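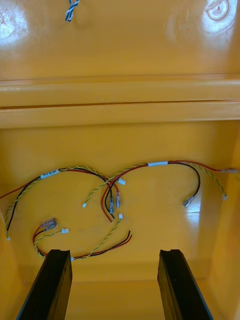

Thread: Repainting a Plosirell cabinet, primer or no primer?

Forum > Home and Garage > Paint and Finishes

larkspur_lane
I picked up a used Plosirell storage cabinet, the tall two-door plastic kind, for the garage. The doors have faded on the side that faced the sun and I want to paint the whole thing dark green. The store sold me a can of Siller all-surface spray and said no primer needed. The can says the same. Has anyone done this and had it last?

butterboard
I did mine in January with Siller and no primer. Washed it with dish soap, scuffed it with a gray pad, wiped it down, two coats. It still looks fine. I don't slam things into it, though.

Mudroom66
Two months isn't long enough to say anything. I used the same paint on a plastic bench and it came off in strips the first summer, right where people sit. Use an adhesion promoter. Vogler makes one in a small can. One light coat, then color while it's still tacky.

butterboard
A bench gets sat on. A cabinet door doesn't.

Mudroom66
The edges get handled every day. That's where it starts.

kilnandkettle
What plastic is it? Look inside the door near the bottom hinge for the recycling triangle. If it says PP or HDPE then I'm with Mudroom66. Those don't hold paint well without help. If it's ABS you can get away with scuffing and going straight to color.

larkspur_lane
Found it. It says PP. So the store was wrong?

kilnandkettle
Not completely. Some of the all-surface paints have a little promoter mixed in. I wouldn't trust it on PP for something you open every day.

tenpennydrawer
I'll disagree with everyone and say leave it alone. I ran a rental shop for years and we had plastic bins and cabinets all over the place. Every painted one looked worse than the faded ones by the second year. You can bring back some of the color with a heat gun on low if you keep it moving.

Mudroom66
Heat gun on a thin door panel is how you get a wavy door panel.

tenpennydrawer
I said low. Never warped one.

larkspur_lane
I don't mind faded, but it's also beige and I want it green, so the heat gun won't help me. How much does the Vogler cost? And does sanding matter if I use it?

Mudroom66
I don't remember what I paid. Butel Hardware on Route 116 carries it, back wall next to the masking tape. Sand lightly, 320 grit or a gray pad. Anything coarser leaves fuzz on PP and you'll see it through the paint.

butterboard
Butel was out when I went. They'll order it if you ask at the counter.

kilnandkettle
Other things to watch:
Take the doors off and lay them flat.
Wipe with isopropyl after the soap wash. Old silicone polish will give you fish eyes.
Don't spray below 50 degrees.
Thin coats. The second one can go on when the first is dry to the touch, but check the can for the recoat window.
Leave it a full week before you hang the doors again.

larkspur_lane
A week? The Siller can says one hour.

kilnandkettle
One hour to touch. Full cure is a lot longer, and the doors rub the frame on those cabinets.

larkspur_lane
Update, 22nd March. Butel had the Vogler. I did one door as a test with it and the back panel without it, same paint on both. I scored each one and pulled tape off after the week was up. The door held. The back panel lost a few flakes along the cuts. I'm doing the rest with the promoter.

butterboard
Did you scuff both the same?

larkspur_lane
Same pad, same amount of time. The back panel has more texture, so it may not be a fair test.

tenpennydrawer
Report back in two years.

larkspur_lane
Will do. Next question is whether the hinge pins can be painted or if I should just mask them.

Mudroom66
Mask them. Paint in the pin holes will make the doors stick.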